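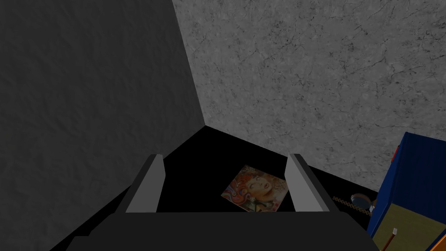
Training ship Stirer to open her decks in Fitberg over the weekend

FITBERG, Saturday, October 30, 2021 – The sail training ship Stirer came up the channel on the morning tide and is now lying at the Westis Pier, where she will stay through the weekend with her gangway down and her crew ready to welcome anyone who would like to come aboard. It is her first call at Fitberg since before the pandemic, and the Fitberg Harbor Office could not be happier to have her back.

Many families in town will remember her last visit, when the line for the gangway ran all the way past the fish market and the bakery had sold out of everything but rye by noon. She has been through a long yard period since then, with new planking on the foredeck, a rebuilt galley and a full set of new rigging, and the crew are rightly proud of how she looks.

On board this season are 124 cadets and permanent crew, most of them in their first year at sea. They joined the ship in May and have spent the months since then learning to steer, stand watch, handle sail and keep a tidy bunk, with port calls up and down the coast along the way. Fitberg is the last of those calls before the ship goes home for the winter, so visitors will be meeting young sailors with plenty of stories to tell – please do ask them.

Visitors are welcome from 10 a.m. until 5 p.m. on both days, and there is no charge. The main deck, the wheelhouse and the cadets' mess will be open, and there will be knot tying for children beside the mainmast. The ship can safely take 300 people an hour, so there may be a short wait in the early afternoon. Those who can come in the morning will find it easier going. Masks are required below decks, and flat shoes are a very good idea anywhere on board.

Stirer is not the only guest in port. The patrol vessel Juška is moored just astern of her and will be making a quieter stay, taking on fuel and stores before she heads back out. Juška will not be open for tours, but she can be seen very well from the pier, and her crew have kindly accepted an invitation to play a friendly soccer match against the cadets on the field behind the harbor office. Kickoff is at 2 p.m. on the second day, and the town band has promised to play at halftime if the weather holds.

The harbor office expects 2000 visitors over the two days. Westis Pier will be closed to cars, and parking is available at the ferry lot, a pleasant ten-minute walk along the water. Wheelchair users can reach the main deck by a ramp at the stern, though the spaces below are reached only by steep ladders. Dogs are welcome on the pier but, with apologies to all of them, will have to stay ashore.

Both ships are due to leave after the weekend on the early tide. Anyone who is up at that hour is warmly invited to come down to the breakwater and wave them off.

Questions about the visit, including group bookings for schools and clubs, may be directed to the Fitberg Harbor Office during normal office hours or at the information table on Westis Pier.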